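Bag and bedding collection returns to Grerkcombe

Grerkcombe's spring reuse collection opens on Monday at the Pranari hall, and this year soft bags and cases will be taken alongside bedding and curtains. The hall is open from 9am and the last drop-off is at 4pm.

Last year's collection brought in 427 items, of which 159 were bags. Most went to the repair workshop at Plako, where zips and straps were replaced before the bags were passed on.
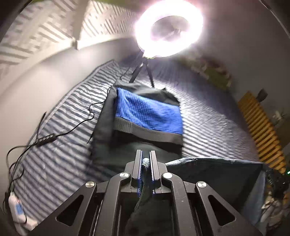
Bags with mesh panels are welcome, as are fabric cases and duvets of any size. Pockets should be emptied and anything damp left at home until it has dried. Pillows cannot be taken.

Households without a car can ask for a doorstep pick-up, which will cover 19 streets between the station and Bùi, the fabric shop on Mill Lane. Requests must reach the hall by noon on the day before.

Repaired bags will go on sale at the hall in June, with prices starting at £2.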